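Uvalska padded jacket, charcoal: three months of wear and one big wardrobe clear-out

Posted Monday, February 21, 2022
By Remedios Dalisay

I don't trust padded jackets under a hundred pounds. I have owned four of them, and three went the same way: flat at the elbows by spring, feathers or fluff poking out of the seams, and a zip that had opinions. So when my sister told me her Uvalska was "the only coat you'll ever need" I nodded and changed the subject. Then mine split down the side at a bus stop and I bought one anyway, in the Lurngate sale, for £54. The full price was meant to be £181. I have never met anyone who paid £181 for it and I doubt the shop has either.

I've had it since the start of winter. It has been to work, to the allotment, on a wet weekend in Morsy and through two rounds in the washing machine, and I've got a fairly settled view of it now.

The fabric first. It's sold as "matt charcoal" and it isn't matt. There is a slight gloss to it, more obvious under a ceiling light than outdoors, and every crease shows up because of it. I don't mind that much, but if you're ordering online in the hope of something dull and sensible you should know. The colour itself is good, dark enough that mud dries and brushes off without leaving much of a mark.

Warmth is where the website gets carried away. It claims comfort in "serious cold". I walk 24 minutes to the station and on a still morning just above freezing, with a jumper under it, I was fine. With any wind at all I could feel it through the stitching lines across my back. That is a common fault with quilted coats at this price and Uvalska hasn't solved it. I would call this a town coat with a thick jumper allowance.

The ribbed knit part is better than I expected. I assumed it would go baggy within weeks, as it did on my old Costum bomber, and so far it has kept its spring. It does collect fluff. A lint roller sorts it out, though you have to go along the ribs, and on the first try I went across them and only pushed the stuff further in.

Where I really lost patience was storage. In January I decided to take everything out of the wardrobe and fold it properly, and the jacket was far and away the most awkward thing in the pile.
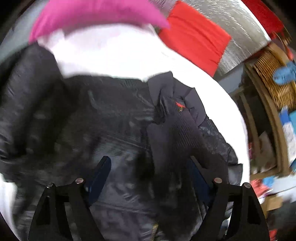

You get one side flat, the air moves over to the other, and a sleeve comes up again like bread dough. The advice on the swing tag is to "fold loosely and store in a cool place", and loosely is certainly the only way it will go. I tried the method where you fold the sleeves in, roll from the hem and tuck the whole lot into the collar end. It stayed rolled for as long as I was holding it. A Costum compression bag did the job, but the padding came out looking tired and took two days on a hanger to recover, and I wouldn't leave it squashed for a whole summer.

In the end I hung it up. It takes the space of three shirts. If you have a small wardrobe that is worth thinking about before you buy, because the product page makes a great fuss of how "packable" it is and there is no pouch, no strap and no inside-out pocket. I'm not sure what they mean by the word.

The gold-coloured zip teeth are a matter of taste. My sister likes them. I think they look a bit like they came off a handbag. More to the point, the zip runs smoothly if you hold the bottom of the jacket taut and snags on the lining if you don't. I've caught it often enough to leave a small rough patch on the inside edge. I rubbed a candle along the teeth, which helped for a week.

The logo is a little red and orange patch and I've no complaint about it. It's small, it's neatly sewn, and the edges haven't lifted in the wash. I do wish they had spent the same care on the pocket linings, which are thin. I put my keys in the left one all through December and there's already a weak spot.

Washing: 30 degrees, slow spin, zip done up. It came out in lumps, as they all do, and I dried it low with two clean tennis balls and a lot of banging. The lumps went from the body quickly. The sleeves needed pulling apart by hand, and one of them is still thinner near the cuff than it used to be. I wash it on its own now. I'm not risking a dark coat in with the whites on the strength of a label that says "colourfast".

Would I buy it again? At £54, probably, with a grumble. At full price, no, and I'd want to see it in a shop first, do the zip up and down ten times and put a hand in each pocket. My sister still says it's the only coat you'll ever need. She also owns five others.

Good: colour, ribbed knit, doesn't show mud
Less good: wind, zip, thin pockets, hopeless to fold
Score: 6 out of 10

43 comments | 24 shares

Related reviews
Costum compression bags, set of four: do they hold their seal?
Slim hangers for heavy coats
Lint rollers compared, cheap and less cheap
Morsy wool jumper, second winter
What the Lurngate sale prices really mean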